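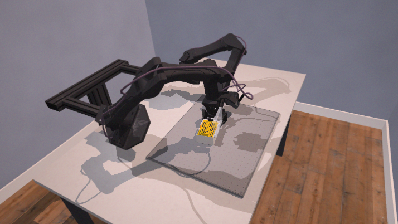
Thảo Doãn has a stack of paper on her desk that she calls the wish list. It is the safety and good practice manual for a two-arm handling cell, written by the company that installed it, and she has gone through it with a pencil. Most pages have at least one question mark in the margin. One has four.

"I like rules," she says. "People think I don't. I like a rule I can check. If I can't check it, it's a wish."

Doãn reviews robot cells for Civside, a small firm that gets called in before a customer signs off on new equipment. She has been doing it for seven years, and before that she ran a packing line, which she says taught her most of what she knows. We talked for most of a morning, partly about the draft handling guide that Bundska has been passing around to its suppliers, and partly about why she thinks so much writing on robot safety is useless to the people standing next to the robot.

The Bundska draft has 31 rules. Doãn would keep fewer than half.

"Take number six. 'Operators shall maintain awareness of both arms at all times.' How? Tell me how. Two arms over one table, one of them half hidden behind the other from wherever you happen to be standing. You write that sentence and you feel better, and then somebody gets hurt and you point at the sentence."

She would replace it with a distance and a stop. The arms may not both enter the shared area unless the program has claimed it for a joint move, and the claim has to show up in the log. If it's missing from the log, the cell fails review. She says Wano, another customer, fought her on this for weeks and then put it in.

I asked whether that wasn't just more paperwork.

"Sure it is. But it's paperwork the machine fills out. I don't trust the kind a tired person fills out at the end of a shift. I've been that person. I ticked a lot of boxes."

Cables are another sore point. The draft says they should be "suitably managed," a phrase she reads aloud twice. On a slim arm with the cable on the outside, slack has to go somewhere. Too little and it pulls at the wrist. Too much and it hangs out in a loop that can catch the other arm. Her own rule is dull: drive each arm to the ends of its allowed travel, measure how far the loop swings out at its widest, and treat that as part of the arm when you set the keep-out space.

"The software thinks the arm is the shape in the drawing," she says. "It has no idea there's a cable flapping off the elbow. So you have two arms that will never touch, on paper, and a cable that touches everything."

Simulation gets the same treatment. Suppliers now send her rendered trials in place of a site visit, with the room built out down to the floorboards and the baseboards. She looks at them. She will accept them for reach and for the order of moves. She won't accept them for grip.

"Somebody sends me 100 clean runs in simulation and wants me to be impressed. What did the friction look like? Who picked the number? Was the box always the same weight? If they can't say, then I've watched a cartoon. A nice one."

She did 600 runs on a real table once, in November, for a customer at a site called Huỳnh. The results went into a report that she suspects was read by two people, and one of them was her.

What does she want to see in a trial, simulated or not? She wants the start position changed every time, a few runs where the part is set down crooked on purpose, and a record of every failure with the settings it happened under. She also wants the failures sent to her first. Suppliers hate this. One of them told her it made the product look bad.

"Well, yes."

I tried to get her to say something kind about the draft. She thought about it for a while. The section on small open containers is decent, she said, and whoever wrote it has probably spilled one. It tells you to hold the container level, to keep the fingers clear of the opening, and to have a second arm wait outside the shared area until it's needed. Those you can check. You can put them in a test and get a yes or a no.

The parts about "responsible deployment" she skipped. She says she used to mark those up too, and gave up when she noticed that her comments were longer than the text. 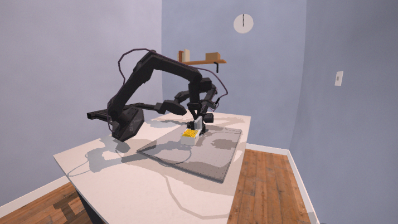 What she would write instead

Doãn has her own version. It fits on a page and a half, and she won't let me print it, on the grounds that people would copy it without reading it. She did read me some of it.

Every rule names who checks it. Every rule says what to look at, whether a log, a ruler or a stopwatch. A rule that hasn't failed anybody in two years gets looked at again, in case it's too easy or in case no one is really checking. Stops are tested with both arms moving, from each side of the table, and the test is repeated whenever a gripper is changed.

"That last one costs money, so it gets crossed out," she says. "They change the fingers, the fingers are longer, and all the distances are wrong. Same program, same arm, so they say it's the same cell. It isn't the same cell."

Does she expect Bundska to take any of this? She shrugs. They asked for comments by 13 Apr 2022 and she sent hers in early, all nine pages. She got back a note thanking her for her input.

She has kept the note. It's clipped to the front of the wish list, and she has put a question mark next to "input."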